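Noticeboard > Television and Radio > Taking Part > Contestants

Posted in March by Marloes Nijs

Contestants wanted for The Westine Round

Dierckx is looking for people to take part in the first series of The Westine Round, a singing competition for amateurs aged 18 and over. We are recording in the old assembly rooms at Clelwood and will see singers there and at our studio in Drerport.

You can sing in any style and in any language. You can accompany yourself on one instrument or use a backing track. We are not taking groups this time, but duets are fine if both singers fill in a form.

Who can apply

You must be 18 or over when you apply and have the right to live and work in the UK. You must not have a recording contract, a management contract or a close relative who works for Dierckx. Paid singing is allowed (weddings, pubs, care homes, church) as long as it is not your main income. People who have been on another televised talent show can apply, but must tell us which one and how far they got.

What happens

First auditions are held in private with two members of the casting team. You will have 15 minutes in the room, which covers two songs and a short talk about yourself. Please bring the words to both songs on paper. There is no audience and the judges are not present at this stage.

We will ask 31 singers to come back and perform for the judges. That stage is filmed, and the judges' comments may be broadcast whether they are kind or not. They are asked to talk about the singing and to leave out clothes, weight and accent. If you do not want to hear criticism on camera, please think about this before you apply.

Later rounds are recorded in the evening, with doors at 6.30pm. Singers who get that far will need to be free for rehearsals in the afternoon as well.

Money

There is no fee to enter. We pay standard-class travel within the UK from the second stage onwards, and provide a hot meal on recording days. The winner receives £699 and a day in the Drerport studio with an engineer. Runners-up do not receive a cash prize.
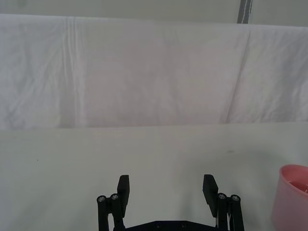

Black two-fingered gripper, fingers open, over a pale tabletop.

How to apply

Ask the casting desk at Dierckx for a form, by post or in person at the Drerport reception. Send it back with a recording of one song, no longer than three minutes. A phone recording is fine. Please do not add effects or send a video with several songs cut together.

Tell us on the form if you need step-free access, a signer or a quieter waiting room. Clelwood has a ramp at the side door and parking for 30 cars.

We answer every application, including the ones we turn down, but we cannot give notes on recordings. Questions about the form should be marked for Marloes Nijs, casting.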